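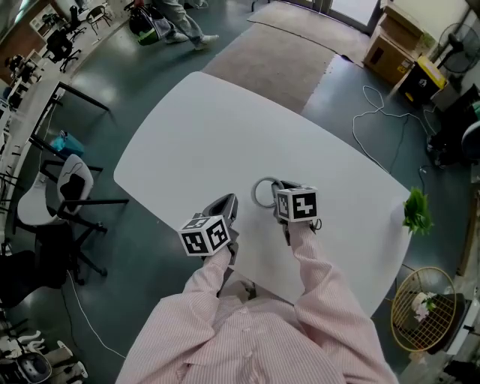 Visit to the Midura workshop, Lostley

Visitors come in through the glass door and cross two mats, a small beige one just inside and then a much larger rug that covers part of the floor. The floor itself is dark teal-gray epoxy. Hadiza Anozie, who runs the site, told our group it was poured in January over the old concrete, and that the room measures 770 square feet.

The layout is simple. A long white workbench takes one side and holds most of the equipment. The large white table with rounded corners is kept for work done sitting down. Its top is plain white, so small parts such as a light gray ring are easy to find on it. Seating is mixed: office chairs on casters, plus a white plastic chair with black legs and a seat pad. I used the plastic one for most of the afternoon and had no complaints, although it is lower than I would choose for bench work.

Power is the weak point. At least one white cable runs across open floor, and a chair on casters will find it sooner or later. Anozie said floor outlets were quoted at $3683 by Nwosu, the electrical contractor, and that the work is on hold until the lease is renewed.

Storage was discussed at length. The bench surface is cluttered, and a black metal table frame stands beneath and beside it. Midura is looking at the Tatness drawer system, which fits between table legs and is rated at 200 pounds per unit. Two units would clear a good part of the bench.

The tour lasted over 2 hours. Parking is behind the building, and the entrance is on the same side. The next open visit has not been scheduled.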